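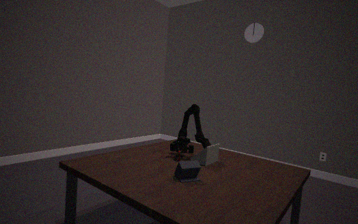

My grandmother bought cloth by holding it from her nose to the end of her outstretched arm. She was short, so her yard was short, and the shopkeeper in our town was tall, so his yard was long. She made sure it was his arm that got used. When I tell this story people take it as proof that old measures were nonsense. I take it as proof that she understood them very well.

I have been reading about old units of length, weight and volume for almost 20 years, as a hobby, and in that time I have developed one opinion I am willing to defend at length. We have the history of measurement backward. The usual story goes that people once used bodies and buckets and barleycorns, that this produced confusion, and that eventually sensible men in laboratories replaced the confusion with order. The popular version of the story then splits in two. One half treats the old units as a joke. The other half treats them as secret knowledge, handed down from builders who could measure the earth to the inch and hid the answer in the side of a temple. I think both halves make the same mistake. They both assume the unit was the important thing.

Take the bushel. A bushel is a volume, so you would expect that once a town owned a bushel measure, the question was settled. It was not. You could fill the measure level with the rim, or you could heap it until the grain slid off. You could pour from the height of your knee or the height of your shoulder, and grain poured from the shoulder packs tighter. You could shake the measure or leave it alone. A wide, shallow bushel takes a bigger heap than a tall, narrow one of the same capacity. All of this was known to everybody who bought or sold grain, and much of it ended up in local rules. In some places rents were collected heaped and sales were made level. That one difference could be worth more than any change to the measure itself.

So when a historian writes that the bushel of one town equaled so many liters and the bushel of the next town equaled so many more, the figures may be perfectly correct and still tell you very little about how much grain changed hands. The vessel survives in the museum. The habit of pouring does not.

I had a long exchange of letters about this with Lai-ching Kwan, who spent her working life checking shop scales and knows more about weights than I ever will. She disagreed with me on several points, and I will get to the main one. But she gave me the best short statement of the problem I have seen. A weight, she wrote, is a piece of metal and an argument, and the inspector is there for the argument.

Once you look at it that way, a lot of supposed mysteries get less mysterious. People ask why a medieval merchant put up with a pound for spices and a different pound for wool. The answer is that he almost never needed to compare spices with wool. He needed to compare this wool with that wool, and the wool trade had agreed on how to do it. People ask why land was measured in units that changed from valley to valley. Often the unit was the amount one team could plow in a day, or the amount that could be sown with a given quantity of seed. A day's plowing on heavy clay is a smaller area than a day's plowing on light soil. A surveyor finds this maddening. A farmer deciding whether he could manage another piece of land before the weather turned had exactly the number he wanted.

This brings me to the temple people, with whom I have spent more time than I should have. The method is always the same. Take a large old building. Measure it, or more often take somebody else's measurements from a book. Divide by various numbers until you get something round. Announce that the builders used a unit nobody had noticed, and that the unit is an exact fraction of the distance to something.

There was a fashion a while back for a unit called the Gulden rod, which was said to turn up in stone circles, barns and at least one cathedral. I went through the argument with a pencil. The measurements of the stones were taken from center to center in some cases and from edge to edge in others, and there was no rule that I could find for which was used when. A rough stone four feet wide gives you a lot of room to move. If you are allowed to choose the starting point and the ending point after you know the answer you want, you can find any unit anywhere. I tried it with the length of my own shoe and got a very good fit on the barn.

The defenders of these schemes usually say that the agreement is too close to be chance. Agreement to one part in 1000 does sound impressive. But you have to ask how many comparisons were tried before that one was printed. If someone tests 2000 combinations of walls, diagonals and planetary distances, a couple of them ought to agree to one part in 1000 with no help from the ancients at all. The failures are not listed in the book. I have never seen one of these books that listed its failures, and I would buy the first one that did.

What bothers me more is what the method leaves out. It never asks who laid out the building, or what they had in their hands. We know a fair amount about this. They had cords, pegs and rods, and often the rod belonged to the job. A master could cut one at the start, and everything on the site was set out from it. Whether that rod matched one in the next county was of no concern to anyone, provided the stones fit each other. A building can be beautifully consistent inside and agree with nothing outside it. To me that is a more interesting fact than a hidden unit would be, and it explains a good deal more.

Now for the objection. Lai-ching Kwan told me that I was being sentimental, and that I was describing these arrangements from the side of people who were comfortable in them. Local custom works if you are local. The stranger, the child sent to market, the tenant who could not refuse the landlord's heap — these people were cheated, routinely, and they knew it. A standard that is the same for everybody is protection for the person who has no say in the custom. She had seen what happened in shops where the inspector did not come. The thumb on the scale was usually on the scale of somebody old.

I think she is right about that, and I changed my mind on it. Complaints about measures are among the most common complaints that poor people left behind in writing. They wanted one weight and one measure, and they asked for it long before any laboratory offered it to them. I used to write about the uniform units as something imposed from above. It would be more accurate to say they were asked for from below and delivered late.

But I do not think this rescues the usual story. The tenants were not complaining that the bushel lacked a scientific definition. They were complaining about the heap. When a reformed measure arrived and the rules of filling stayed the same, the complaints went on. When the rules were enforced, even a crude old wooden measure would do. It was the agreement that needed fixing, and a good definition helped only as far as it helped the agreement.

The same holds now, when our definitions are so good that nobody buying anything could detect an error in them. The kilogram is tied to a constant of nature. The package of coffee in my cupboard, a brand called Jilell, used to hold more than it does today, in a bag that has kept its height and its price. The grams on the label are excellent grams. There are fewer of them. My grandmother would have spotted this in the store, and I did not notice until I found an old bag being used for clothespins.

Or look at screens, which are sold by the diagonal. A diagonal is easy to measure and tells you the area only if you also know the shape. Two screens with the same diagonal can differ a good deal in area, and the wider, flatter one is the smaller. This is the shallow bushel turned around. Mattresses, storage units and "two-person" tents all have their own version. I once slept with my brother in a Dreltlow tent rated for two, and I can report that the rating referred to people with no shoulders.

Clothing sizes are worse again. My size went down by one in January without any effort on my part. There is no fraud in this, exactly. A size is a number that has come loose from any agreement, and each maker is free to pour from whatever height he likes.

I would like schools to teach some of this. Children learn that there are a hundred centimeters in a meter and, in this country, that there are 12 inches in a foot, and they practice converting. That is useful and I have no quarrel with it. But an afternoon spent filling the same jar with rice in different ways, and weighing the results, would teach them something that no conversion table contains. My niece and I did it at the kitchen counter with a jam jar and a cheap scale. She got the jar to take noticeably more by tapping it on the counter, and then she asked whether the store tapped it or not. I told her to look for the line on the box that says contents may settle, and she went off to the pantry to read the boxes.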